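Hosting a Prustari Rewatch: Set-up Guide
Section 3: Your First Night

Prustari rewards a second look like few shows do, and a group will catch things you'd never spot alone! Before anyone arrives:

1. Send out the no-spoilers rule. First-timers and old hands can share a couch if everyone knows it.
2. Load the Hellwig cut, which runs 60 minutes. The broadcast version drops the Flenton dream.
3. Turn on subtitles. The whispering in the lodge matters.

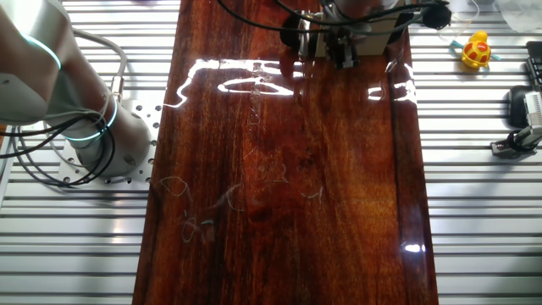 Start with episode 2, even if it feels odd. The pilot plays far better as a flashback, once you've met the Grirnon sisters. Ask your group to keep an eye on surfaces, too: a glossy reddish-brown board with a white band of glare across it is just the sort of thing the show loves to linger on, and reflections (I swear!) are where it hides its best clues.

Note: Pause for talk only at the chapter breaks. Stopping mid-scene kills the dread.

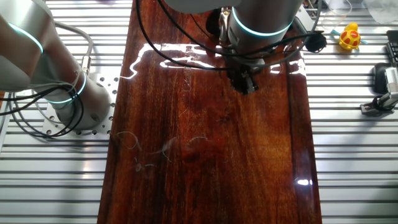 Till Steinbach
Guide editor, Prustari Rewatch
March 2023

4. Hand out the clue sheets after the opening credits.
5. Have everyone write down one theory about Room 388 and fold it up.

Caution: Don't read the theories aloud until the December finale. Ours were wonderfully wrong.
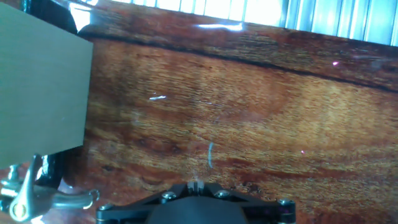
6. Collect the sheets and keep them in an envelope with the episode number on it.
7. Let the end credits play all the way through. There's a voice under the music!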